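Skusto, week whatever: the timestamps were lying to me

So I finally have an answer to the wobble, and it is dumber than I hoped!

If you read the last post you'll remember that Skusto is my little tool for turning gripper recordings into trajectories a policy can learn from. Video goes in, poses come out, and somewhere in between I match everything up on one clock. For most of September the left and right grippers kept drifting apart in the replay viewer. Only by a hair, but enough that a handover looked like two people missing a handshake.

I blamed the marker detector first, of course. I always blame the marker detector. I rewrote the corner refinement, got very pleased with myself, reran everything, and the wobble was exactly where I'd left it. Then I spent two evenings on the fisheye calibration (also fine, sorry, calibration). Xuelian Xie finally asked me if I'd plotted the raw offset between the two streams, and no, I had not. I plotted it and there it was, a nice straight staircase, 165 milliseconds by the end of a long take.

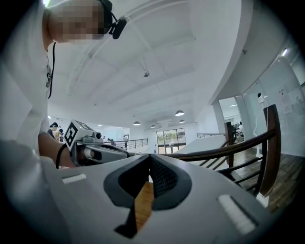
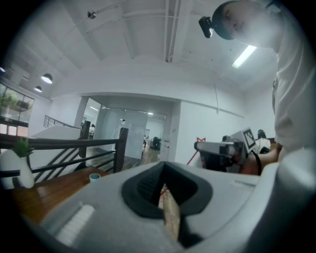
The bug was in my loader. When a frame got dropped I was filling the hole by counting frames instead of reading the stamp, so every dropped frame pushed the whole rest of the stream a bit earlier. One stream drops more than the other, and off they go. The fix is four lines, if you don't count the test, and I'm a little embarrassed by how long the test is.

I reran the whole pile overnight, all 3334 clips. Of those, 1955 had at least one dropped frame, which I really should have been logging from the start. (It logs that now. It logs it in yellow.) The handovers line up in the viewer and the pose smoother has stopped doing that nervous thing at the end of long takes.

Still broken: fast turns. If a marker goes edge-on the pose sometimes flips, and the smoother then very politely averages the good answer with the bad one. Beril Tatlı thinks I should keep both candidates and let the next few frames decide, and she's sent me a sketch of it that I mostly understand. I want to try that before I retrain anything, even though I am itching to retrain.

Oh, and the config format changed again. If you're on the old one, "fill_mode" is gone and the loader will yell at you until you delete the line. I'll get the notes into the readme this week, along with the plot script, which needs its hard-coded paths taken out first.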